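February, still in the dye shed, 4.40 pm

Right, writing this up while my fingers are still a bit yellow, otherwise I'll forget which pot was which and Babita will (quite rightly) shout at me again.

So the question I've been picking at all month is why the onion skin dye comes out so different on the Asholm fleece compared with the Trodell. Same skins, same pot, same tap. The Trodell takes it beautifully, a proper warm marmalade colour, and the Asholm goes a sort of sad biscuit. I had blamed the alum, then I blamed the pot, and for a short and silly while I blamed the onions.

Today I did it properly, or more properly than last time anyway. Weighed out skeins from both fleeces, scoured them again from scratch even though the Asholm was meant to be clean already, and mordanted the lot together in one bath. I'd like it noted that the scour water off the Asholm was filthy! Really quite brown, with that greasy ring round the basin that you only get when there's lanolin left in. Cheuk-hei came by and sniffed it and said "sheep", and that was the whole of the peer review.

If the grease is the culprit then it makes sense of nearly everything. The alum can't get in evenly, the colour sits on top and then rinses off, and you end up with biscuit. It would also explain the patchy skein from January, which I'd put down to cramming too much in the pot. (I had also crammed too much in the pot. Both things can be true.)

Mordant bath went up slowly, an hour to get to the simmer, then held it there and left the lid on to cool. I know the Kanaan booklet says you can lift the wool out hot and get on with it but I've never had good results from that, and Annatjie swears by leaving it overnight. I compromised and went for lunch.
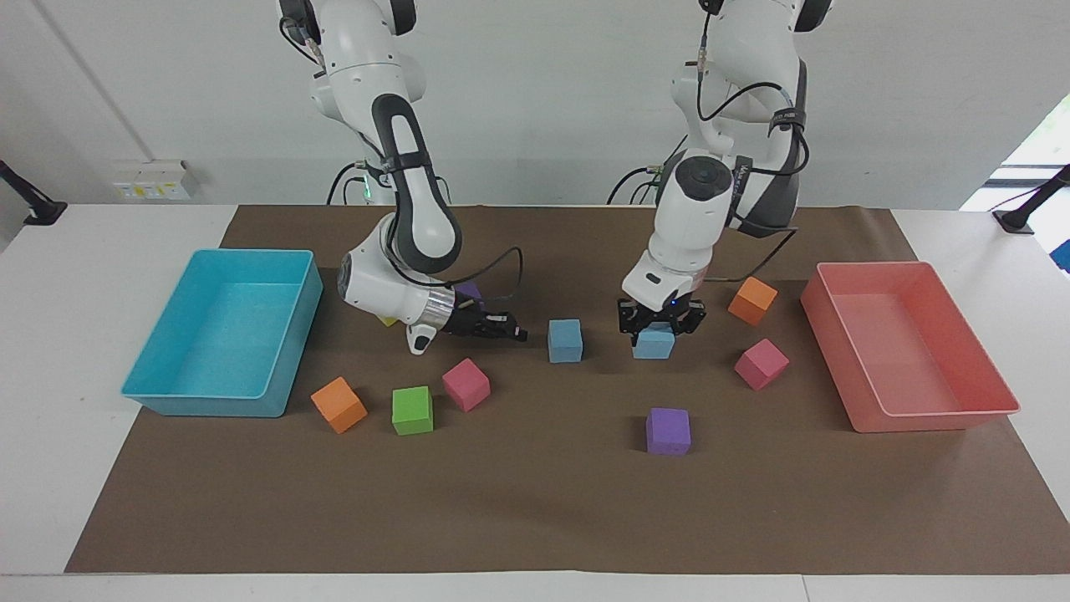 Then the dye pot itself. Skins had been soaking since yesterday, and I simmered them for 54 minutes, which wasn't a plan, it's just how long I was on the phone to Lina about the indigo order. Strained through the old muslin, then through the less old muslin, because the bits get into the Asholm and you're picking them out for ever. The liquor was a lovely dark tea colour, darker than last time I think, though I didn't keep any back to compare. Must start keeping a jam jar of each batch.

Wool in wet, all of it at once, heat up gently, no stirring except a bit of a prod. I was very good about the prodding. Last month's Asholm felted at one end and that was entirely me being impatient with the spoon.

First look after half an hour: can't tell them apart in the pot! Had to fish about for the labels. I used the knotted string ones this time, 2 knots for Trodell and 5 for Asholm, after the disaster with the paper tags. The string has dyed too, obviously, but you can still feel the knots, so I'm calling that a success.

Out and rinsed. The Trodell is exactly what it always is, bless it. The Asholm is so much better that I went and got last month's skein out of the drawer just to be sure. Still a shade paler, and a bit cooler, more straw than marmalade, but it's even from one end to the other and the rinse water ran clear on the third go. Last time I gave up on the seventh. I held them all up by the door while there was still some daylight and Roald, who doesn't care about wool in the slightest, picked the new one as the "nice one" without being asked.

What I don't know yet is whether the paleness is just the fleece. It's a greyer wool to begin with, so maybe straw is as good as it gets. Annatjie thinks a pinch more alum would bring it up. I'm nervous about that, as the last lot I overdid went sticky and horrid and was miserable to spin. Might try it on one small skein and keep the rest as they are.

Also need to do a light test. I've wound a bit of each round a strip of card with half of it covered up, and it's going on the south windowsill next to the Ultance samples. Please don't move it! If you need the sill for seedlings, shove the Ultance ones along, they've had months.

For next time:
Scour everything twice, whatever the label says.
Jam jar of liquor from each pot.
More onion skins (the chap at the veg stall has a sack for us, somebody with a car please).
New muslin, the old one has had it.
Copper pot is still soaking by the sink, I'll see to it tomorrow morning.

Skeins are on the rack nearest the heater. They drip, so mind your shoes.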